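Extended warranty on a dining table, worth it or not?

mapleandrust
Posted Tuesday, 7:42 am

The salesman at Havside wants another $189 on top of the table for a "Surface Promise" plan. Covers stains, scratches, heat marks and "accidental events" for 7 years. Table is the Tornen, the long one. He told my wife that most people regret skipping it, and I'd love to know who these most people are. Has anybody here filed a claim on one of these and gotten anything back? Not interested in how nice the lady on the phone was. Did they fix it or pay.

dottie_k
Posted Tuesday, 8:15 am

We filed one, on a sofa though, different store. Marker stain. They mailed a bottle of cleaner and a cloth. When that didn't work they wanted a photo of the receipt for the cleaner THEY sent. I gave up after that, and I assume that was the idea.

pfennig
Posted Tuesday, 8:51 am

I bought the plan from Havside and I'd buy it again. My son dragged a bike pedal across the top and a guy came out with wax sticks and filled it. You can't find the spot now. So they do pay, whatever the general mood is around here. The trick is calling fast. Read the part on reporting.

mapleandrust
Posted Tuesday, 9:20 am

Thanks. What's fast? The brochure says "promptly" and the salesman said "oh, whenever."

gruntled_hal
Posted Tuesday, 9:37 am

"Whenever" is not in the contract, I promise you. I used to sell these at an appliance place. We made more on the plan than on the dryer. Nobody in the store had read the terms, me included, and the training was one page on how to answer when the customer says no.

For a table it's even sillier. It's a flat thing on legs. Either it gets scratched and you live with it, or it gets scratched badly and you put a runner over it. What we eat off at home is pale and plain like this one and it's had years of kids.

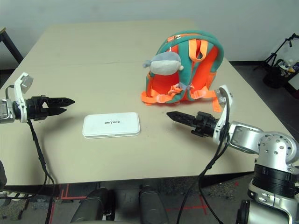 Does the Havside plan cover a scratch that was there for a while before you noticed it?
Only if you report it within 18 days of the date it happened, and the claim form makes you write that date down.

I copied that from the questions page on their site before I typed this. So think about how that goes. You spot a scratch under the fruit bowl. You don't know when it got there. Put down a date you made up and you've signed a false claim. Put down "unknown" and they close it.

pfennig
Posted Tuesday, 10:04 am

Or you noticed it today and it happened today. You're making it sound like a trap.

gruntled_hal
Posted Tuesday, 10:11 am

It is a trap. It's a polite one.

savita_grewal
Posted Tuesday, 12:30 pm

Savita Grewal here, I post under my own name because I do small claims paperwork for people and I'd rather be accountable for what I say. Not legal advice.

Find out who stands behind the plan. It usually isn't the store. The one a client brought me was sold by a furniture chain and run by an outfit called Rosstead, with the repair work farmed out to a third company, Dhillon. When the claim was denied, the store pointed at Rosstead, Rosstead pointed at the Dhillon technician's report, and Dhillon said they only write down what they see. The report said "wear consistent with use." Every table on earth has that. She'd been told on the sales floor that it covered everything.

We did get her money back, though it took 2 letters and a hearing date. Her table cost $2,669, so it was worth the bother. On a cheaper one I'd have told her to let it go.

dottie_k
Posted Tuesday, 12:58 pm

"Wear consistent with use" is going on my tombstone.

pfennig
Posted Tuesday, 1:15 pm

With respect, Savita, you only see the ones that went wrong. People whose pedal scratch got filled don't hire you.

savita_grewal
Posted Tuesday, 1:40 pm

Fair, and I can't tell you what share of claims get paid. Neither can the store, which I find interesting. Ask them. I have, and was handed a brochure.

What I'd do in the original poster's place is ask for the full terms before paying, the whole document and not the folded card. Then look for three words: accumulation, seam, finish. Accumulation means lots of little marks don't count, only one big one. Seam means damage where two parts of the top join gets called structural and sent to the manufacturer, who'll call it surface and send it back.

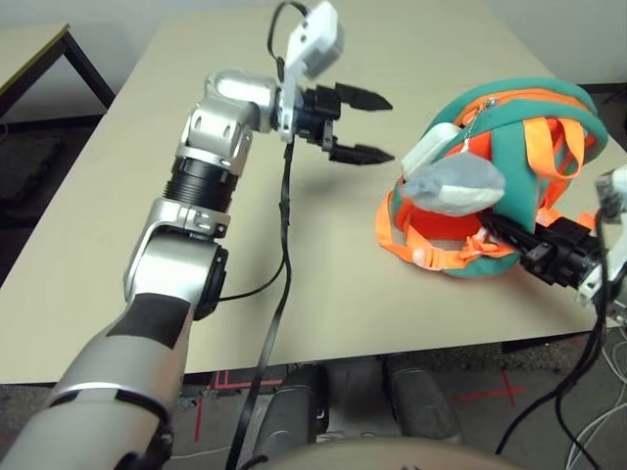 Finish is the one that gets people. A lot of plans cover a stain in the finish but exclude the finish itself wearing through, and the technician decides which he's looking at. If all three words are in there I'd keep the $189.

mapleandrust
Posted Tuesday, 4:26 pm

Called the store on my break. Asked for the full terms. They "can email them after purchase." Asked what share of claims get paid and got put on hold until I hung up.

gruntled_hal
Posted Tuesday, 4:33 pm

Well there you go.

pfennig
Posted Tuesday, 5:02 pm

They gave me the terms at the register when I asked, so it depends on who you get. Also you can cancel in the first month for a full refund, so you could buy it, read it and decide. I still say it's decent if you have small kids.

mapleandrust
Posted Tuesday, 5:19 pm

Is the refund cash or store credit?

pfennig
Posted Tuesday, 5:48 pm

Hm. I'd have to look. Might be credit.

dottie_k
Posted Tuesday, 6:10 pm

Buy the table, skip the plan, get felt pads and a box of those wax sticks. They're in the paint aisle.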